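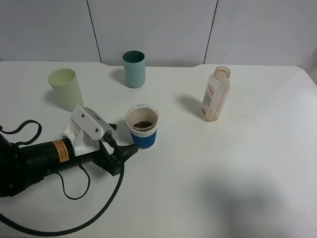 What does one row in the Liltcombe feeder list stand for?

One row is one visit by one bird to one feeder. If the same robin leaves and comes back, it gets a new row.

Contents

The list has 1765 rows, written down by Yao-tsung Kwok from a kitchen window in Liltcombe. There are 28 species. The main file is visits.csv, and the names of the birds are explained in species.csv.
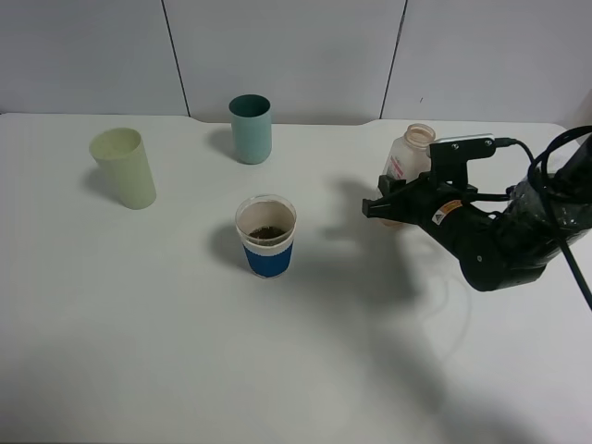 Four containers on the table, black arm at the right.

Columns

feeder: Amside (the hanging one) or Nasr (the flat tray by the hedge)
species: common English name, small letters
start: time of arrival, 24-hour clock
stay: length of the visit in seconds
food: what the feeder held at that time
sure: 2 for certain, 1 for probable 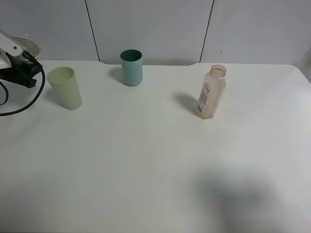
White table and part of the arm, at the left.

Known problems

In 119 rows the stay is empty, as the bird left while I was writing. Please do not read these as zero. Willow tit and marsh tit are very difficult for me, so both are entered as "marsh/willow". In December the tray was moved closer to the hedge, and the sparrows came more often afterwards. I cannot say if the move was the cause. 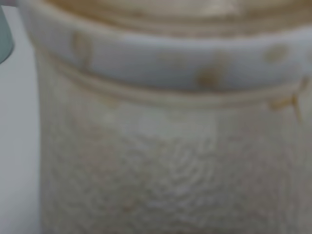
Use and corrections

You may use the list freely if you mention the author. When you find a mistake, please send the row number and the species you would suggest.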